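Can a Robot Put the Dishes Away Yet? Not Before Dinner

Elvia Gallegos has spent most of the spring trying to get a robot arm to do the jobs she would like to stop doing herself. She runs the home trials at Wemside, where the arm, a tabletop model the staff call Ojo, works in a mocked-up kitchen and utility room. The question she gets from members most often is when they can buy one.

Her answer for May is that some chores are close and most are still a long way off.

The current round covers seven jobs: wiping a counter, sorting socks, loading a dish rack, opening and closing cabinets, putting cans on a shelf, folding hand towels and emptying a small trash bin. Ojo made 2,875 attempts across all of them. Of those, 1,596 were finished without a person stepping in. That is a little over half, and it includes attempts that took far longer than anyone would put up with at home.

Wiping went best. A counter is flat, it stays where it is, and if the arm misses a patch it can go over it again. Cans on a shelf also went well once the team stopped mixing tall and short ones. Socks were slow but mostly correct, apart from the black ones, which Ojo paired more or less at random.

Towels were poor. The arm can make the first fold, then tends to lose track of which corner it was holding. Gallegos has tried three kinds of towel and says the stiff, cheap ones are easiest.

Cabinets are the job she talks about most. People open a cabinet door without looking at it. A robot has to find the door, work out which side opens, get hold of it and then move in a curve that matches the hinge. If it pulls straight back, the door sticks or the arm stalls. Plain pale fronts give it the most trouble, especially close up, when the wrist camera has very little to go on. A door with a dark handle or a strong wood grain gives it something to aim for.
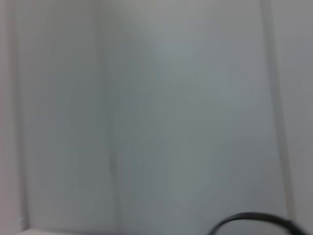 A wrist camera's view at close range: pale surfaces, soft edges and few details to steer by.

Trelitz, the small software shop that writes the control code, is now working on a second check that uses touch. The arm will press lightly, feel for an edge and compare that with what the camera reports. Early runs are slower than before, but Gallegos expects fewer stalls. She has also asked for a plain stop button on the side of the base — the present one is on a laptop across the room.

There is a cost side to this as well. The gripper, mount and spare fingers for the next round come to $2,525, paid out of the trials budget. The arm itself stays on loan from Flondside through the end of the summer.

For anyone hoping to hand over the housework, Gallegos suggests waiting. She would trust Ojo with a counter and a shelf of cans, with someone in the room. She still puts her own dishes away.

The next open session is Thursday at the Wemside workshop. Bring a hand towel if you have an old one to spare.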